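June 27, 2026
Print room notebook: gray ink on cotton, continued

Picked up from the last entry with the gray. The batch I mixed from Skonent black and their opaque white dried too blue on the bleached cotton. On the unbleached it looked fine, so the base cloth is doing a good part of it. I added a little raw umber to what was left in the tub and pulled another strip. Better. Still a bit cool under the tube lights and close to neutral by the window. I'm going to call it good for the tile set and stop fiddling.

Mix by weight for the full tub: 785 g of clear base, then white, black and umber from the recipe card taped inside the cabinet door. I crossed out the old umber amount on the card and wrote the new one next to it. Please use the new one.

Screens

The star screen is holding up. The lattice screen has a pinhole near one corner that prints a gray speck in every repeat. I taped it from the back and the speck is gone, but the tape won't last through a wash. It needs a dab of filler before the next run.

The dot circles were the hard ones. The smallest dots close up after a few pulls. I tried three things:

A softer squeegee. Made it worse. More ink went through and the dots ran together.

A steeper angle with the hard squeegee. Helped. Dots stayed open for most of the strip.

Misting the screen between pulls. Helped at first, then one pull came out with a watery halo. If anyone else tries this, wipe the screen with a dry cloth before putting ink back on it.

For now I'm using the hard squeegee at the steep angle and wiping underneath every third pull. We could also burn the screen again with the dots opened up a little in the artwork. I'd like to see the washed samples before deciding that.

Cloth

Ran out of the Dondau cotton halfway through the afternoon and switched to the Yokoyama. They are not the same. The Yokoyama is tighter and takes a sharper edge, and the ink sits up on it more. The gray reads darker for the same number of strokes. I marked the selvage of each strip D or Y in laundry pen. Anything unmarked is from before the change and should be treated as D.

I prewashed both. The Dondau shrank more in the length than across, which will pull the squares out of square if somebody prints on it straight off the bolt. Put a note on the bolt.

Heat set

Used the flat press for the small strips and the dryer for the long one. The press is easier to trust. Two passes, cloth between the plate and the print, and let it cool flat. The dryer strip came out soft and looks right, but I want it through a wash before I believe it. There's a thumbprint on the dryer strip near the hem. Mine.

Registration

The edges of the tile repeat still don't line up when I go down the table and come back on the second row. The error grows as I go. I measured the stops along the rail and one had slipped. Tightened it, printed a row of squares only, and the second row landed where it should. Check that stop before every long run. The screw head is nearly stripped and we need a replacement.

Layout notes

Thinking about whether the tile set should go on one cloth or be split up. With everything the same gray and white, a lot of patterns can sit next to each other before it gets noisy. Stars, lattice, dark ovals and crosshatch all hold together because the color never changes. The heavy spots want some space, or a quieter neighbor such as the fine grid.

The florals are the other question. I had assumed a soft floral would look washed out next to the gray, and I don't think so anymore. Pale pink with faint tulips stays in the background and lets the dark patterns do the work. The pale green in the leaves is weak enough to ignore when matching thread. A strong floral would be a different matter, and I'd keep the Distuso rose print well away from any of this.

Gray and white tile patterns around a tulip ground:

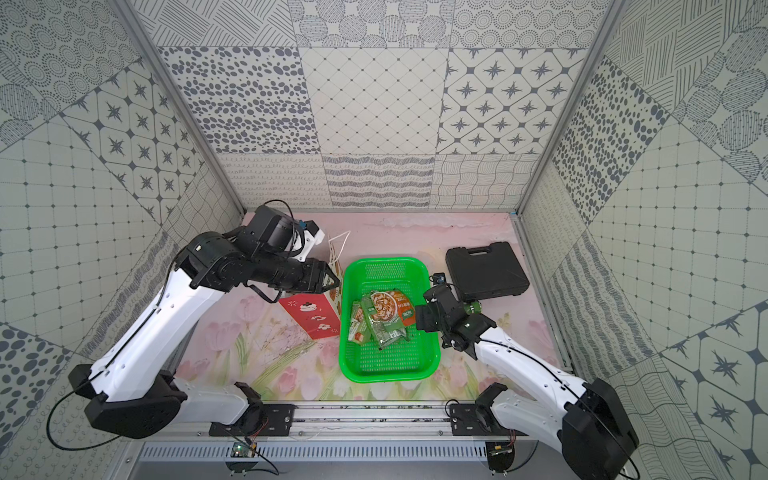

To do

Fill the pinhole in the lattice screen.
Wash test: D strip, Y strip and the dryer strip, at 30 C, line dried.
Replace the screw on the rail stop.
Order more clear base before the July run.
Pull one dot circle sample on the pink cloth, gray only, and pin it up by the window.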